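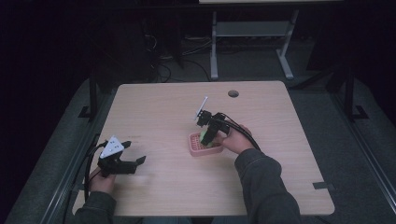
Table with the grommet hole near the far edge, pink basket on top.

Grommet position on a shared work table: keep or plug?

holtstead_n
The top has wood veneer, rounded corners and a single round grommet near the far edge, slightly right of center. We use it for sorting small parts into perforated baskets like the pink one. Cables currently go over the sides. I want to route them through the grommet and down a leg. Wumpini Lamptey, who shares the table, would prefer to plug the hole and leave the cables where they are. Opinions?

fasiveck
Route them. A cable over a veneer edge rubs the same spot every time it moves, and the edge is where veneer lifts first. Check the hole diameter against your largest connector before you buy anything.

ofori488
Disagree in part. One grommet at the far edge is fine for a lamp or a monitor. For anything held in the hand, the cable then comes at you across the work area and drags through the baskets. Side entry keeps the middle clear.

fasiveck
Only if the slack is left on top. Pull the slack below, clip it, and leave enough for the reach.

ofori488
Then it snags in the hole on the way back up. I had this on a Simard bench for two years. The connector boot catches on the underside of the liner.

holtstead_n
Reach is the problem, yes. From the grommet to the near left corner I would need most of the cable length. What about the dark clips on the edges? There is one near the left edge and one at the lower right.

Nkrumah Ofori
(same person as ofori488, on my work login)
Depends on what they are. If they are cable clips, use them and skip the grommet. If they hold something else, leave them alone and add your own. Adhesive clips on the underside, 4 per side, set back from the edge. Wipe the surface with alcohol first and wait before loading them.

nartey_k
Has anyone mentioned the floor? There are black cables tangled on the carpet at the back. Whichever way you go on top, that needs a tray or a sleeve. A 400 mm tray under the far edge would take it.

fasiveck
Agreed on the tray. Still say grommet.

holtstead_n
Tray ordered. I will try side entry through August with clips underneath and leave the hole open in the meantime. Wumpini is fine with that. The basket stays left of center.

ofori488
Put a felt pad under the basket if it gets slid. Molded plastic can mark a clear finish.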